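段ボールで作るビー玉タワー　家にある箱で、一日で走らせるところまで

2025年3月31日　文:カウアン・ロシャ
シェア 122　コメント 10

ビー玉を転がすおもちゃは、売っているものも大好きです。うちにもダックサイド(Dakside)の透明チューブのセットがあって、娘も私もずいぶん遊びました。でも段ボールで自分のコースを作ると、面白さの種類がちょっと変わるんです。曲がり角でビー玉が飛び出す、じゃあ壁を高くしよう、今度は遅すぎて止まる、じゃあ傾けよう……という調整の時間がとにかく楽しい! 五歳の子でも「もうちょっとこっち」と指で押さえて参加できます。

今回作るのは、4本のレールをジグザグにつないだタワーです。いちばん上の漏斗にビー玉を落とすと、右、左、右、左と下りてきて、最後に鈴を鳴らして受け皿に入ります。高さは大人のひざより少し上くらい。レールの長さを全部足すと122センチになります。

用意するもの

・段ボール箱 大きめのものを二つ(みかん箱くらいの厚さが扱いやすいです)
・薄手の段ボールか、お菓子の箱に使われている厚紙
・カッターと、よく切れる刃
・金属の定規
・カッターマット
・木工用接着剤
・マスキングテープ
・洗濯ばさみ たくさん
・鉛筆
・ビー玉 普通の大きさのもの
・鈴 ひとつ
・紙コップ ひとつ

カッターは手になじむものなら何でもかまいません。私はHuteckの黄色い軸のものをもう何年も使っています。刃はけちらずに、作業の前に一枚折ってください。切れない刃で段ボールを切ると断面がささくれて、ビー玉がそこで必ず引っかかります。切る係は大人、折る係と貼る係は子ども、と最初に決めておくとスムーズです。

マスキングテープは仮止めに使います。接着剤をつけるのは、実際にビー玉を転がして納得してから。最初の一台のとき、私は張り切って全部先に貼ってしまい、三段目をまるごとはがすことになりました。

手順1 土台と柱を作る

箱の底だった面を切り出して土台にします。折り目のない、まっすぐな面を選んでください。大きさはA3の紙くらいあれば十分です。もし反っていたら、同じ大きさをもう一枚切って、段ボールの筋の向きが十字になるように重ねて貼ります。これで見違えるほどしっかりします。

柱は二本。箱の角をそのまま生かして、L字形に細長く切り出します。箱の角は最初から折れているので、立てたときにとても強いんです。一枚の板を丸めたり三角に折ったりもしてみましたが、角をそのまま使うのがいちばん早くて丈夫でした。箱の高さが足りないときは、L字を二つ重ねて継ぎ足します。重なりは手のひらの幅くらい取ってください。

柱の下の端に切り込みを入れて、外側に開くと「足」になります。この足を土台の左右に貼り、洗濯ばさみで留めて乾かします。届かないところは重い本をのせておきましょう。乾くのを待つあいだに次へ進めます。

手順2 レールを折る

レールは厚紙で作ります。幅10センチの帯を4本、長さは土台より少し短いくらいに切ってください。帯の長い辺に平行な折り線を二本引き、底の部分がビー玉二つ分の幅になるようにします。残りが左右の壁です。

折り線は、インクの出なくなったボールペンでなぞっておくときれいに折れます。定規を当てて、力を入れすぎずに二回。あとは壁を起こせば、コの字形の溝ができます。ここは子どもがいちばん夢中になるところで、娘は「雨どい工場」と名づけて、頼んでいない分まで折ってくれました(余ったレールは後で使えます)。

大事なのは底の表面です。印刷のあるつるつるした面を内側にすると速く、裏のざらっとした灰色の面を内側にするとゆっくり走ります。私のおすすめは、上の二段をざらざら、下の二段をつるつるにする組み合わせ。最初はのんびり、後半で一気に加速して鈴に飛び込む、という流れになって、見ていて本当に気持ちがいいです!

手順3 仮組みする

柱のあいだに、上から順にレールを渡していきます。一段目は左が高く右が低い、二段目は右が高く左が低い、という具合に互い違いです。傾きは指一本分の差から始めてください。ちょっと物足りないくらいの坂で、ビー玉はちゃんと転がります。急にすると格好はいいのですが、端で勢いがつきすぎて、壁を飛び越えて冷蔵庫の下に行ってしまいます。

レールを柱に留めるのはマスキングテープで。柱の内側に小さな三角の受けを貼っておくと、そこにのせるだけで傾きを変えられて便利です。三角の受けは段ボールの端切れをそのまま使えます。

各段の低いほうの端には「落とし口」を作ります。底の紙を、ビー玉がすとんと落ちるくらいに四角く切り抜き、突き当たりに壁を一枚立てます。この壁は、レールの左右の壁より高くしておきましょう。落ちた先に次のレールの高いほうの端が来るように、位置を合わせます。

一段組んだら一段転がす。これを守ると、どこで失敗しているかがすぐにわかります。全部組んでから試すと、上のほうの小さなずれなのか下の傾きなのか、見分けるのが大変です。

手順4 漏斗と鈴をつける

漏斗は紙コップの底を切り抜いて、逆さにせずそのまま一段目の上に置くだけ。穴はビー玉よりひと回り大きくします。ぎりぎりの穴にすると、二つ続けて入れたときに詰まります。側面に切り込みを一本入れて少しずらして貼ると、すり鉢形に近くなって、ビー玉がくるっと回ってから落ちることもあります。これが出ると歓声が上がります。

鈴は最後のレールの出口に、糸でぶら下げます。ビー玉が当たって、なおかつ止まらない高さを探してください。糸が長いとビー玉が鈴の下にもぐって音がせず、短いと頭の上を素通りします。うちは糸の端をテープで留めておき、何度も巻いたり伸ばしたりして決めました。

受け皿は余ったレールを四角くつないだものでも、浅い菓子箱でもかまいません。中にフェルトの端切れを敷くと、跳ね返りが減って音もやわらかくなります。

手順5 走らせて直す

さあ、いちばん楽しい時間です。仮組みのまま、まず十分に転がしてください。よくある症状と直し方をまとめておきます。

途中で止まる:底の折り目が浮いていないか、指の腹でなぞってみます。浮いていたら裏からテープを一枚。それでも止まるなら、高いほうの受けを少しだけ上げます。

角で飛び出す:傾きを下げるか、突き当たりの壁に小さなフェルトを貼ります。壁を内側に少しだけ倒すのも効きます。

落とし口で引っかかる:切り口のささくれが原因のことがほとんどです。新しい刃でもう一度なぞるように切り、断面にテープを巻きます。

塔が揺れる:柱の背中どうしを、余ったレールで斜めに結びます。斜めの一本が入ると、びっくりするほど揺れなくなりますよ。
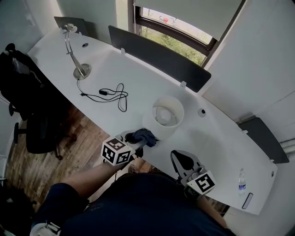 友人のオドゥオル・ムワイポポは、途中のレールにつまようじを何本も立てて、パチンコのような「林」を作っていました。通り道が毎回変わるので、同じコースなのにまったく飽きません。すぐにまねしました。つまようじの間隔はビー玉一つ半くらい。とがった先は下に向けて刺し、裏に出た分を切って、テープでふさいでおきます。

手順6 接着して仕上げる

思いどおりに走るようになったら、鉛筆でレールの位置を柱に写します。これを忘れると、テープをはがした瞬間に全部わからなくなります。写したら下の段から順に、接着剤をつけて貼り直してください。木工用接着剤は薄く塗ったほうが早く乾き、強さも十分です。はみ出した分は湿らせた綿棒で拭き取ります。レールの内側に残った接着剤は、乾くと小さなこぶになってビー玉を跳ねさせるので、ここだけは念入りに。

乾くまでは一晩。待ちきれない気持ちはよくわかりますが、半乾きで走らせるとレールが少しずつ下がってきます。夜のうちに飾りの計画を立てておくといいですね。うちの初代は海賊の見張り塔、二代目は火山でした。三代目はテイシェイラ(Teixeira)という架空の王国の郵便局で、ビー玉は手紙だそうです。鈴が鳴ると配達完了。設定は娘がどんどん足していくので、もう私には全貌がわかりません。

色を塗るなら柱と土台だけにしておきます。レールに絵の具を塗ると紙が波打ちます。レールを飾りたいときは、外側の壁に色紙やシールを貼るのがきれいです。

もっと遊ぶなら

同じ塔を二つ並べて競走させるのは、兄弟や友達がいるならぜひ! つまようじの林を片方だけに入れて、先に着くのはどちらか当てるのも盛り上がります。

タイムを計るのも面白いです。速さよりも「いちばんゆっくり着いた人の勝ち」にすると、みんな坂をどこまでゆるくできるか真剣に考え始めます。止まったら失格。大人も本気になります。

続けて何回完走できるかを数える遊びもあって、わが家の記録は78回です。次の一個が三段目の角から飛び出したときは、そろって叫び声を上げました。

年齢について少し。ビー玉は飲み込むと危ない大きさなので、小さいきょうだいがいる家では、遊ぶ前と片づけのときに数を確かめてください。私は蓋つきの瓶に入れて、棚の上の段に置いています。カッターの作業は必ず大人がします。

塔は湿気に弱いので、しまうときは浴室や窓際を避けて。レールがたわんできたら、そのレールだけ折り直せば元気に復活します。うちの火山はもう半年、エルナドモントの祖父母の家の廊下に立っていて、取り替えたのは二段目の一本だけです。

次は厚紙でエレベーターを作って、下まで来たビー玉を糸巻きで上に戻す仕掛けに挑戦しています。まだ途中の階で傾いてこぼれますが、うまく上がるようになったら型紙と一緒に載せますね。みなさんのタワーの工夫も、コメントでぜひ教えてください。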